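From the Plarside Swap Shelf: Cloth, Boxes and the Great September Clear-Out

The shelf at the Tullstead end of the building is full again. We emptied it in September, we felt very good about ourselves, and by spring it had grown back like a hedge. At last count it held 702 items, of which a large share were bags containing other bags. So we are having another go, beginning with textiles and cardboard, the two categories that breed.

A word first about color. Whoever has been donating pink and orange things, we thank you, and we would like to know if you are all right. Elness branch got navy blue this year. We got salmon. 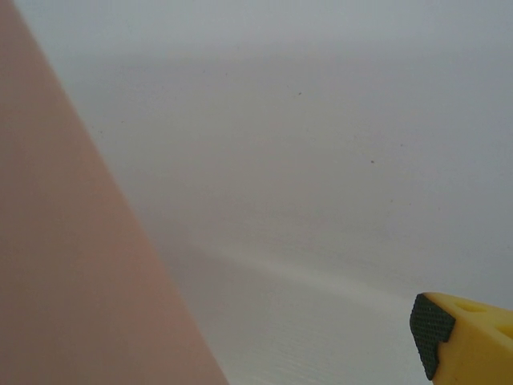 Salmon pink at close quarters, against pale gray.

Cloth goes first. The rules have been the same since the shelf opened, and they have been ignored for just as long. Napkins, scarves, dish towels and remnants are welcome if they are clean and bigger than a sheet of paper. Please fold them. A fold is two movements, three if you are showing off. What we tend to receive is a wad, and a wad takes up the space of six folded pieces and tells the next person nothing about its size, shape or purpose. Is it a table runner? Is it half a curtain? You have to take the thing out and spread it flat to learn anything, by which time somebody else wants the table.

Scalloped edges are fine, by the way. We had a question about that. Lay the straightest side down first and let the fancy side do as it likes.

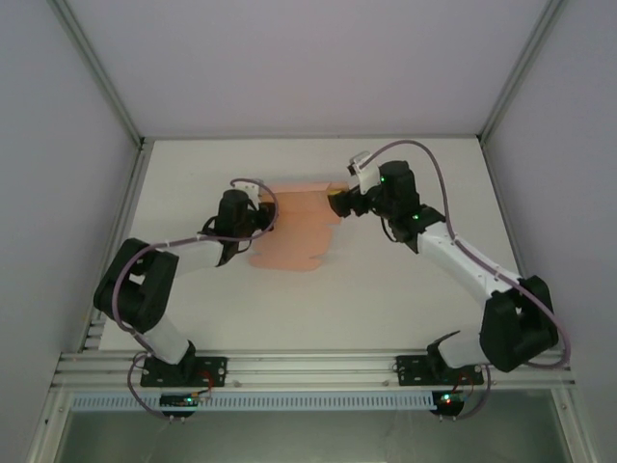 Boxes

Small cardboard boxes are the one thing the shelf never has enough of, right up until the moment it has 300. We take plain brown ones, dry, closed or flattened, no bigger than a toaster. Shoe boxes count. Pizza boxes do not count, and whoever keeps trying should know that we can smell them.

If you are picking up a box, hold it from both sides and keep it level. People grab one flap and hope, and the Shukla meeting room still has glitter in the carpet from the last time that went wrong.

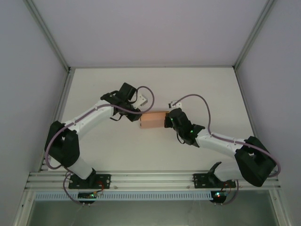 The limit stays at 15 boxes per household per visit, and yes, a box inside a box is two boxes. We did discuss this, at greater length than any of us had planned. Labels should come off before you bring them in - a hair dryer on low helps with the stubborn ones - and tape can stay if it is paper tape.

Drop-off is at the side door during normal opening hours. Please do not leave things on the step. The step is not the shelf.

Next issue: lids.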